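**Household medicines and the September return period: a thread from Grestmont Regional Pharmacy Service** (1/12)

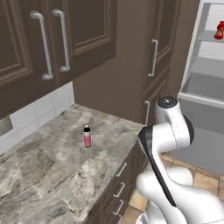

**Grestmont Regional Pharmacy Service**
Office of Community Programs, Grornandale
2023-08-25

2/12
The Service will hold its household medicines return period throughout September. Residents of Grestmont, Grornandale and Rees may bring unwanted or expired medicines to any participating pharmacy during regular opening hours. There is no charge and no appointment is needed.

3/12
Last year's return period brought in 207 kilograms of material across the region. Much of it had been kept in kitchens and bathrooms well past its expiry date, including liquid preparations opened for a single illness and put away again.

4/12
Accepted: prescription tablets and capsules, over-the-counter remedies, vitamins, natural health products, inhalers, medicated creams, eye and ear drops, and liquid medicines in their original bottles. Pet medicines are accepted on the same terms.

5/12
Not accepted at the counter: cosmetics, sunscreen, household cleaners, paint, batteries and empty packaging. Empty bottles and cartons may go into the blue bin once personal labels have been removed or blacked out.

6/12
Needles and lancets must be in an approved sharps container with the lid locked. Containers are available free from the Rees and Grornandale counters. Staff cannot receive loose sharps or sharps in pop bottles, jars or bags.

7/12
Tablets should be emptied from their vials into one clear bag. Liquids should stay in the bottle, with the cap closed firmly. Please do not pour different liquids together, and do not rinse anything down the sink. Municipal wastewater treatment is not designed to remove pharmaceutical compounds.

8/12
We have received questions about storage in the home. Kitchen counters and bathroom cabinets are common choices, but both are exposed to heat and moisture. A high, dry cupboard with a latch is preferred, particularly where children live or visit. Products that require refrigeration will say so on the label.

9/12
Residents of Pastik are advised that the Pastik dispensary is closed for renovation. A return counter will operate at the community hall for the first 3 weeks of September, weekday afternoons only. Sharps cannot be received at that location. The nearest sharps counter is in Rees.

10/12
A total of 22 pharmacies are taking part. The list is posted at each municipal office and at the public library branches. A printed notice is also being delivered to 2000 rural addresses, where mail service permits.

11/12
Persons returning medicines on behalf of a relative or neighbour do not need written authorization. Long-term care homes and clinics are asked to contact the Office of Community Programs before bringing in any quantity, as institutional returns are handled under a separate agreement.

12/12
Anyone unsure whether a medicine is still needed should speak with a pharmacist before returning it. Prescribed treatment should not be stopped on the strength of this notice. Replies to this account are monitored on business days between 9 a.m. and 4 p.m.

Correction to 9/12: the Pastik hall counter opens at 1 p.m. and closes at 4:30 p.m. Please use the side entrance.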